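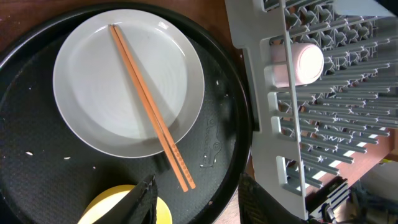
Last edited Wednesday, 4:40 p.m.

Toolmarks bench — storage unit break-ins, Kumorance Self Storage

Picking up from the last page. 13 padlocks in from the Kumorance job, all bagged separate this time, thank you whoever did that. Two bags had the unit number on the tag but not on the form. Sent back to property for fixing before I open them, so really working on eleven today.

Question from the detectives is the same as before: one tool or more than one, and does it match the bolt cutters out of the van. Cutters are the long-handle kind, Nusden stamped on the head, one jaw chipped near the tip. Chip is what everybody is excited about. I am less excited. Chipped cutters are common and the chip only helps if the shackle went that deep in the jaws.

Morning. Opened first five, photographed as received, weighed nothing, not needed. Shackles all cut on the long leg. Four are pinch cuts, nice and clean on both sides, ridge in the middle where the blades came together. Fifth is not. Looks sawn or ground, no ridge, heat color on one side. Set it aside with its own sheet. Somebody may have given up on cutters with that lock, it's a hardened one. Or different person altogether. Not my call.

Test cuts. Used lead sheet first, then copper rod, then the same shackle stock we bought for the Dunstan case (there's a coffee can of it under the bench, nearly out, REORDER). Made 10 cuts with the Nusden cutters, working back from tip to throat in steps, marked each with paint pen on the A side. Do not mix sides. I mixed sides on number 3 and had to redo it, the original 3 is in the bag marked VOID and stays with the case.

Lead gives good detail but smears if you breathe on it. Copper better for comparing. Shackle stock is the honest one, and also the one that might add wear to the jaws, so did it last. Cast the jaws in silicone before any cutting. Casts are in the small cabinet, second shelf, labeled before and after.

Notebook 5, p. 200
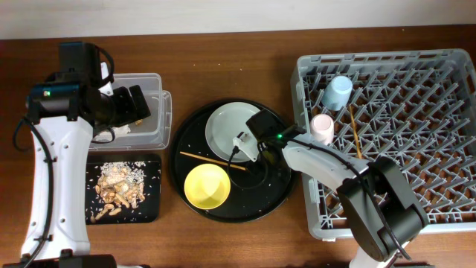 Comparison scope after lunch. Left bulb on the scope still flickers, swapped it with the one from the old stage and it's fine now, but that was the last spare.

Lock A against test cuts: poor at the tip, poor in the middle, then very good at the throat end. Long run of matching lines, both sides of the ridge. Got pictures at low and high mag. Lock B the same place, also good. Lock C so-so, surface is rusty and I don't want to clean it any harder than the acetone. Lock D no match to anything I have, but there's a gap between test cuts 7 and 8 where I stepped too far. Need to fill that in before I say anything about D. Writing it here so I don't forget: D is not an exclusion, D is not done.

None of the four shows the chip. All cut well back from it. So the chip everybody likes is no use here, told the case desk by phone and they were dissapointed. Also told them nothing goes in a warrant off a phone call. Written result comes after second examiner has been over it blind.

Rechecked the Mivmont locks while the cutters were out, as it's the same style of break-in and somebody upstairs wanted it. Those went out last February as "one tool, source unknown." Pulled two of the old casts. Shape of the cut is similar, lines are not, at least not at the positions I tried. Could be same cutters before they got worn, could be other cutters. Class agrees, nothing more than that. Leaving it as inconclusive and not chasing it unless asked in writing.
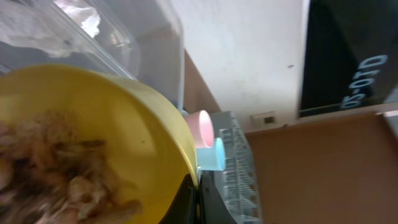

Yellow bowl, clear container behind it.

Odds and ends

Chain of custody: cutters signed back to the vault at 3:15, seal initialed. Locks A to E in the drying cabinet, locked, key in the box. The six not opened yet are still in vault.

Lock E (the ground one) — look for wheel grit under the stereo scope before anybody wipes it. Tape lift first. If there's grit, ask whether a grinder was in the van, inventory list I have stops at page one.

Scope log filled in. Camera clock is an hour off again, noted on the photo sheet, don't correct the files.

For tomorrow:
extra test cuts between 7 and 8, both sides
lock D again
open next batch once property sends the forms back
bulbs
copper rod, shackle stock
ask for page two of the van list

Second examiner gets A, B and D in no particular order with the test cuts. Take my sticky notes off the bags frist.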